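Blister pack

A blister pack is a kind of packaging in which a clear plastic shell, shaped to fit what it holds, is closed at the back with a card, a sheet of foil or a second piece of plastic. It is best known from pills and batteries, but some of the nicest ones are made for small hand tools: craft knives, precision screwdrivers, scribers, spare blades and all the little caps and collars that go with them. Once you start looking at how a tool blister is shaped, it's hard to walk past a hardware rack again!

Names

The raised part of the shell is the blister, or bubble. The flat rim around it is the flange, and the hollow made for each item is a cavity. A pack with a printed card behind it is a carded blister. One made from two plastic halves joined along a hinge is a clamshell, and shoppers often use the two words as if they meant the same thing. Collectors of hobby tools also speak of a "long pack," meaning a narrow blister made for one pen-shaped tool and its small parts.

How it is made

Most shells are made by thermoforming. A roll or sheet of clear plastic is warmed until it goes soft, then pulled by vacuum or pushed by air pressure against a mold. It cools in moments and holds the shape, right down to the small steps and ribs that keep a tool from sliding about. The formed sheet is trimmed, the cavities are filled by hand or by a feeder, and the back is sealed on with heat.

PET is the usual plastic today, while PVC was very common in the past and still turns up. Corners are nearly always rounded, and there's a good reason for it: warm plastic stretches thin in a sharp corner, and a thin corner splits. 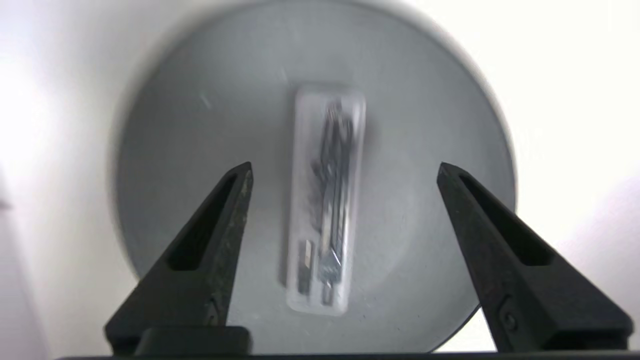 Layout for knives and fine tools

The main tool generally gets the longest cavity, with the smaller pieces fitted into whatever space is left over. A good layout (and there are some wonderful ones) holds the handle firmly at two points and leaves the working end touching nothing at all, so that a fine tip can't poke through the shell. Finger notches beside the handle make it easy to lift out.

The Tanel long pack is a favorite among model builders. Its shell has 3 cavities, and the back is a snap-on plastic sheet, so the whole thing can be opened and closed again for years. The Uditz pack takes the other road, with a heat-sealed card that has to be cut. Uditz printed 61 versions of that card, and a complete run of them is a lovely thing to see laid out side by side. The Dixit hobby catalog listed 1,324 carded items in its thickest edition, which came out one February and is still used to put a name to loose shells.

Wear and aging

Clear shells don't stay perfectly clear. Rubbing against other packs leaves a haze of fine scratches, and sunlight can turn older plastic yellow. Model builders have their own word for a shell that has gone cloudy: "dulness," from the Dulness grading card, a cheerful little scale passed around at swap meets that runs from 0 (like glass) to 300 (can't tell what's inside).

Washing in lukewarm water with a drop of dish soap takes off finger marks. Scratches are there for good.

Opening and reuse

A sealed pack is best opened with scissors along the flange, well away from the tool. Cut edges can be sharp. Snap-shut packs make excellent storage, especially for knives, and many people keep theirs in a drawer standing on end, like files in a cabinet.

Recycling rules differ from town to town. The card and the plastic normally have to be separated first.

See also: Clamshell packaging; Thermoforming; Craft knife; Skin pack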